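Shared Workshops Should Put Their Robots Outdoors Sooner

November 10, 2021

Members of the Oswood shared workshop have spent two seasons building Plallov, a small wheeled robot meant to carry parcels between buildings. The project has been managed with care. It has also, in the view of this column, been kept indoors too long.

A home or club build tends to grow up on a flat floor under steady light. Plallov logged 977 laps of the workshop before May, and its records from that period are very good. They say little about glare, curbs or seams in paving. The budget tells the same story: of the $900 set aside for the year, $300 went to a second indoor sensor and $100 to outdoor trials.

The usual objection is safety, and it deserves respect. A slow machine with a person walking beside it and a working stop switch meets most of that concern. The Jedis drive board, which the group wired itself, already allows for such a switch.
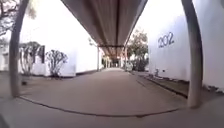

Category: Workshop Policy

A covered walkway is a sensible first step. The route beside Building 202 has smooth concrete, a roof on posts and a planting strip behind a curb – enough variety to test a navigation program without sending it into traffic. Araújo, the mapping software chosen for the build, should be judged on ground of this kind. Workshops that fund robots should require outdoor hours in the first month and publish the results, including the poor ones.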